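Home Laundry Floors Closets About

March – by Gavin Gunn

How I clear clothes off a stall floor

I used to scoop up the whole heap in one armful and drop half of it on the way out. Now I go piece by piece, and it takes me 2 minutes.

1. Pull the knits off the top first. Pinch a good fold in the middle and lift straight up – ribbed stuff stretches if you drag it by a sleeve.

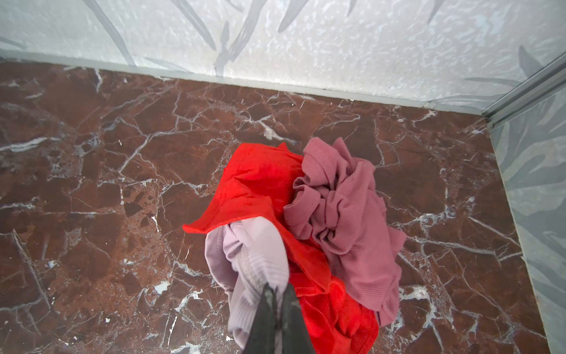
I keep reds away from pale colors, so mine go in two separate bags. Turn everything right side out while you're at it!

2. Get down low and look in the corner. Crumbs and lint hide really well on veined red marble, so I run my palm over it and then use a damp cloth (no vinegar, it etches the stone).

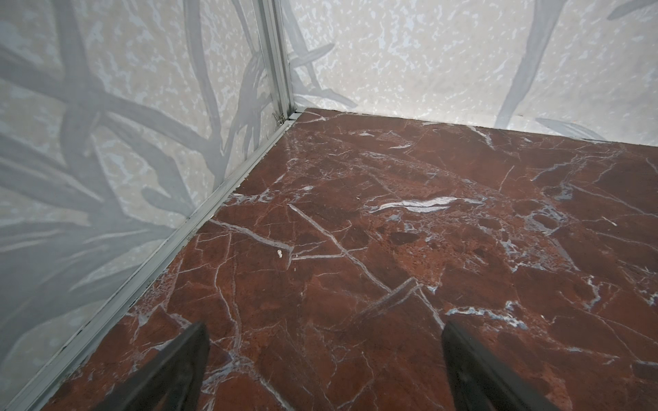 3. Dry the floor with an old towel, working from the back corner toward the door, and leave the door open for a while.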